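**Cleaning a light wood table that gets used for everything – how strong, and which cloth?**

Posted in Cleaning & Care by **gruleo_bench**

I look after the tables in a shared workroom. They have light wooden tops, pale beige with a faint grain, and they get used for all kinds of work from morning until evening. I bought mine secondhand and all I know about the maker is a sticker underneath that says Watberg. I don't know what the finish is.

What I have on hand is a bottle of Simple Green all-purpose cleaner and a pile of gray cloths, most of them old towels and sweatshirts. I've been spraying straight onto the top and wiping with whatever cloth is nearest. Two problems. First, under the ceiling lights I can see streaks when I look across the table at a low angle. Second, the bottle never has a place to live. It ends up on its side on the floor by the desk, or in with somebody's stuff.
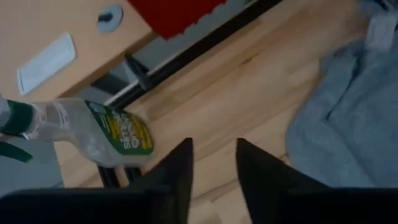
I'd like to settle on one routine that anyone in the room can follow without asking me. So:

- Do I need to dilute it for a daily wipe?
- Is an old sweatshirt okay or should I buy proper cloths?
- Does the cleaner need to be rinsed off afterward?

The room is 528 square feet and there are several tables, so I don't want anything that takes half an hour per table.

---

**Egger_on_4th**

Yes, dilute it. The label on yours should have a chart for light and heavy cleaning, so go by that and start at the weak end. For a daily wipe on a table with no food grease you need very little. Most streaks on pale tops come from too much product, and the low light shows every bit of it.

What I do at our place:

1. Clear the table completely. Don't wipe around things.
2. Dry cloth first, for dust and crumbs.
3. Spray the cloth, not the table. You don't want liquid sitting in a seam or along the edge.
4. Wipe in the direction of the grain, one long pass next to another.
5. Second cloth, plain water, wrung out hard.
6. Third cloth, dry.

It takes me four minutes for a six-foot table. The water pass is the step people skip, and it's the one that fixed my streaks. Since you don't know the finish, try the whole thing on the underside or a back corner and leave it overnight before you do the top.

Old towels are fine. Sweatshirts I would cut up first. Take off the hood, the cuffs and anything with a zipper or a cord, and what's left makes two or three good flat cloths. A whole one bunches up in the middle, and then you're only cleaning with the lump. 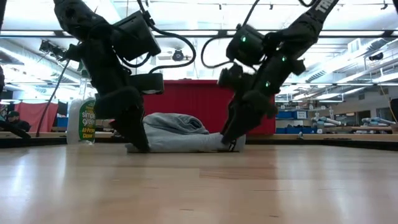 Fold each cloth in quarters so you have a clean side to turn to. When all the sides are used, it goes in the wash. No fabric softener – it leaves a film, and you'll be back to streaks by Saturday.

For storage, keep the bottle upright with the cap tight. A screw cap that's a little loose will drip if it lies down.

---

**zoltley**

I just use water and a drop of dish soap. Never had streaks. Don't see why you'd need a special bottle for this.

---

**pinehall279**

Agree with Egger on most of it, but I would skip the water pass on bare or oiled wood. If a drop of water on the underside soaks in and leaves a dark spot, the top isn't sealed and you should be using as little liquid as possible. If it beads, do all six steps.

On the bottle, put up one small shelf or hang a wire basket on the wall near the door, with the cloths in it too. We did that and stopped finding things on the floor. Ours came from a hardware store and holds one bottle and a stack of folded towels.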